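Wodton returns center puts off decision on picking arm, asks for longer trial
By Robel Tesfamariam

WODTON — The company that runs the returns center on Ellery Road has delayed a decision on whether to buy robotic picking equipment, after managers said the numbers in the proposal did not yet hold up.

Inero, which sorts returned household goods for online sellers, had been expected to sign off on a single picking station in February. The quoted price was $248,000. Instead the company has told the seller, the integration firm Pliltska, that it wants a longer trial and a different kind of contract before any money moves.

The price covers an arm, a gripper, software, a safety fence and installation. It does not cover the floor work, the new power drop or the yearly software fee, all of which turned up in a second document that managers received after the first round of meetings.

"The first page looked fine," said Marta Quill, who manages the Ellery Road site. "Then you get to the parts marked 'by customer,' and there are a lot of parts marked 'by customer.'"

The site's work is dull to describe and hard to automate. Returned items come in mixed. A worker reaches into a bin, takes out one item, looks it over and sends it down one of several lanes. One bin might hold a toy, a kitchen gadget and something with bristles. The next might be all phone cases. Items come out of their packaging, roll into corners and hide under each other.

Pliltska says its system can handle that mix. Its proposal claims a payback period of 27 months, after which the station would be saving the company money. That figure rests on the station running two shifts, which Ellery Road does not do. The site runs one shift for most of the year and adds a second only during the holiday rush and the weeks after it.

Asked about this, a Pliltska sales manager, Owen Brandt, said the two-shift number was "a standard way of presenting it" and that customers often add hours once a station is in place. He said the firm would supply a one-shift estimate. Inero said it had not received one by the time this story was written.

There is also the matter of speed. The proposal gives picks per hour for what it calls a typical product mix, but does not list the products. Quill said she asked for the list twice. What she got was a category sheet with headings such as "rigid," "semi-rigid" and "small personal care," and no weights or sizes.

Clear and shiny items are a known headache for camera-guided picking, and the returns center sees plenty of both. So are things with soft or uneven surfaces. The proposal deals with these in a single sentence, which says that items the system cannot pick will be "routed to an exception process." At Ellery Road, that process would be a person standing next to the machine.

"So I'd be paying for the arm and I'd be paying for the person," Quill said. "Maybe that still works out. Show me."

The company's own budget sheet, a copy of which was shared with this reporter, assumes one worker would stay at the station full time during the first year. With that wage added back in and the hours cut to one shift, the payback stretches to nearly 4 years. The sheet includes no repairs after the warranty ends. It also leaves out spare gripper fingers, which the seller lists as a wear part without saying how long a set lasts.

Brandt called that estimate "very conservative" and said exception rates usually fall as the software is tuned to a site. He did not give a rate for any existing customer, saying those contracts are private.

It would not be the first time the building has bought ahead of its needs. A powered conveyor loop installed under the previous tenant still runs along the north wall and is used mainly as a shelf. Several longtime workers brought it up without being asked. A label printer and applicator, bought by Inero two years ago to save time at the outbound door, was moved to another site after a single season — it could not cope with the odd-shaped bags that make up much of the outbound work.

Workers on the sorting floor have been told that no jobs depend on the decision. Some are not convinced. Dee Lanfranco, a sorter on the day shift, said she would be happy to hand over the worst bins but doubted those were the ones the machine would get.

"They'll give it the easy stuff so the chart looks good," she said. "Then we get nothing but the junk, and our numbers go down."

Quill said that was a fair worry and that any trial would have to use bins pulled straight off the line. That is now one of the conditions the company has set. The others, according to a letter sent to Pliltska, are a test on one-shift hours, a written count of every failed pick, and a price for the full job with the floor and power work included. The company also wants the option to lease by the month, with the right to send the station back.

The trial Pliltska first offered was 21 days at its own shop, using goods that Inero would ship over. Quill has asked for the work to be done at Ellery Road, or failing that, for her own staff to pack the bins and stay to watch. She said the seller had agreed to the second part in a phone call but had not put it in writing.

Pliltska has warned that the quoted price is good only through the end of the current quarter. Brandt said parts costs are rising and that he could not promise the same figure later. Quill said she had heard the same thing about the forklift batteries, and those got cheaper.

There may be a smaller route. Two people who have worked on the budget said the company is looking at spending part of the money on better lighting, adjustable bin stands and a second inspection table, which together would cost a small fraction of the picking station. Neither would guess how much time those changes might save. No study has been done on that either, and one of them admitted the case for the stands rests mostly on complaints about sore backs.

The equipment budget for the year has room for the station or for the replacement of two aging dock doors, but not both. One of the doors is now opened by hand on cold mornings. If the station is pushed into the next budget year, the doors will go first, Quill said.

A final answer on the trial terms is expected before the spring slowdown. Until then the quote stays unsigned, and the space set aside for the station, a taped-off square near the inbound lanes, is being used for pallets.
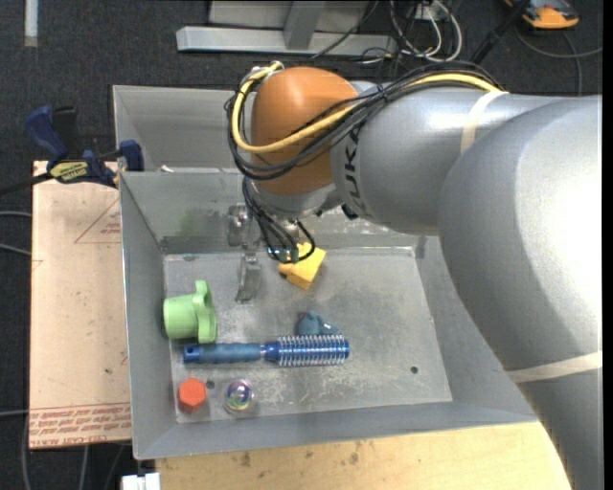 A KUKA arm over a metal bin of mixed items, including a blue hairbrush and a yellow block.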